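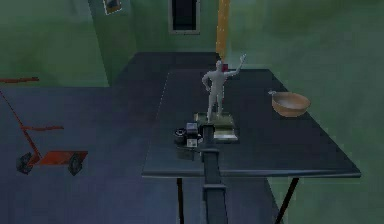

Kotetari Reach Guard 2
Part no. 2837 – replaces part no. 2106

Reach Guard is a software stop module for arm controllers. It compares the commanded gripper position with the reported one on every control cycle and holds the arm when the two disagree.

Safety notice for 2106
Units with part no. 2106 can resume from an old target after a dropped link. The arm holds correctly, but when the link returns it moves at full speed to the last position it was sent before the drop. Nekia reported the fault in June and we have reproduced it in simulation.
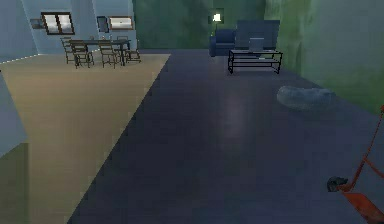

Simulated living and dining area, gripper open.

Until a 2106 unit is replaced, turn off automatic resume (menu 6) and clear the target queue by hand after every stop. Keep people out of reach of the arm while the queue is being cleared. 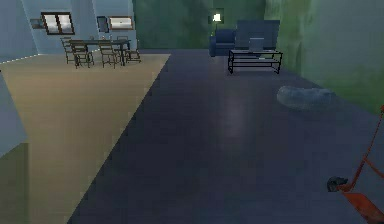

Part no. 2837 discards all queued targets when the link drops and waits for a new command. It also logs the last reported position, so a stop near a tabletop can be checked before the arm is moved again. The mounting and both connectors are unchanged. 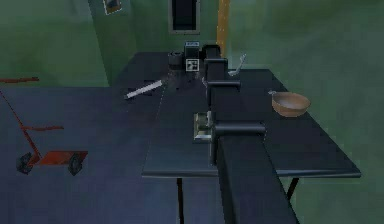
A customer at the Clomdale site writes that the replacement took one morning, but the old log files could not be read by the new module and had to be exported first.

The export tool is included with 2837. Replacement units ship from Đinh.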